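Dye notebook, Flarutwood workshop
2024-04-17

Onion skin day! I've been saving skins since January and the sack finally tipped 200 g, enough for a proper run on the wool Nadine Hattar spun for us. I can't believe how good this is for something that was headed for the compost.

Mordant first. Soaked the skeins overnight in plain water, then into the alum bath this morning. Brought it up slowly, held at a low simmer for 60 minutes and let it cool with the lid on. Last time I pulled the wool early and got pale patches near the ties, so the ties are now figure eights and very loose. Najwa, please keep doing them this way, it makes a huge difference.

Dye bath: all the yellow skins, no red ones, simmered for an hour and strained through the old curtain. The liquid was the color of strong tea. First skein came out a deep marigold, really glowing, with a bit of copper where the light hits it. Second skein (same bath, straight after) is a softer gold that I may like even more. The third is closer to straw. I'd use all three together in one hat without thinking twice.

Then I got carried away and started looking for matches around the house for the tan end of the range. The coiled rope lid is very near what I want from the walnut hulls, a light brown with some warmth left in it.

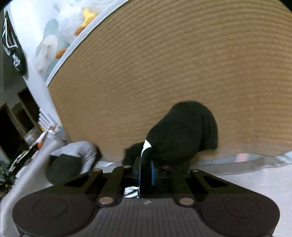
Iron dip

Split the straw skein in two and gave one half a short dip in iron water. It went olive almost at once, a lovely mossy one, and I had it out and rinsing before it could go gray. The fiber feels a touch rougher than the undipped half. Next time a weaker solution and a longer dip, to see if the hand stays softer.

Labels: the batch is 121 in the card box, one card per skein with a snip tied on. The iron half is 121 B. Window test strips go up tomorrow, half of each covered with card.

To do: ask Nadine whether the Stoltov fleece was washed hot, it seems to drink up dye faster than the rest. Order more alum. Try red onion skins on their own, and please, everybody, keep bringing skins!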